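Search the help pages Go Popular: chopsticks, lids, returns

Trovel Kitchen Loans: Chopsticks and Other Small Sticks
Frequently asked questions
Page looked after by Sandra Mottram

Trovel lends tableware to people in Haworth who are feeding more guests than they own forks for. Most of the mail we get is about chopsticks, a tool with no moving parts. These are the answers we keep retyping.

How many pairs can I borrow?

Up to 30 pairs per household. If you need more than that you are running a restaurant, and should talk to Beryl Crabtree about the event crates, which hold more and weigh accordingly.

Do the pairs match?

Some do. The wooden sticks came to us from several kitchens over several years, and they have darkened at different speeds. You may get a reddish one with a plain brown one. They pick up noodles equally well. If matching matters to you, say so when you book and Lacey Clegg will sort you a set, sighing only a little.

Can I put them in the dishwasher?

No. This is the question we get most often, usually the day after. Wooden chopsticks go gray and fuzzy in a dishwasher, and the thin ones slip through the basket and stop the spray arm. Wash them by hand in warm soapy water, a handful at a time, rolling them between your palms.

Can I leave them to soak while we have dessert?

Please don't. Dessert has been known to last until morning.

How should I dry them?

Spread them out on a cloth and leave them alone for a few hours, overnight if the kitchen is damp. A quilted cloth or a folded towel is fine. What you want is air around each stick – a tight bundle stays wet in the middle, and that is where the mildew sets up house.

Do they have to be in neat rows?

They do not. Yoga Pasaribu lines his up like piano keys and we admire him for it, but a loose fan dries perfectly well. Keep the narrow tips all pointing one way so you can gather them up in one go.

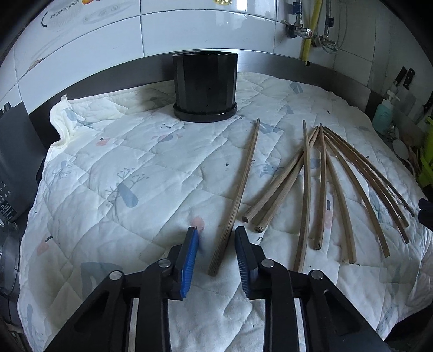

What is the black pot for?

It's the holder. Chopsticks go in it tips up, once they are dry. It sits on a round base like a saucer, so lift the two together unless you enjoy the sound of one of them landing. Wipe out the inside before you return it. The bottom collects crumbs, and on one memorable occasion a birthday candle.

One of mine has a worn end. Is it broken?

Probably just old. A blunt or rounded thick end is fine. A split tip or a splinter is not, so put that one aside and tell us. We don't charge for the first 2 sticks.

Should I oil them?

Once a year is plenty, and we do it ourselves in May. Paloma Kowalczyk uses a food-safe oil and an old sock. If you feel moved to do it in between, resist.

I've returned everything and found one more behind the toaster.

Of course you have. Drop it in the box at the Jalloston Street door, no note required. Last year the box took in 17 of them, along with a teaspoon that still hasn't been claimed.

Can I keep a pair as a souvenir?

No, but we admire the nerve.

Page last checked 20 April 2020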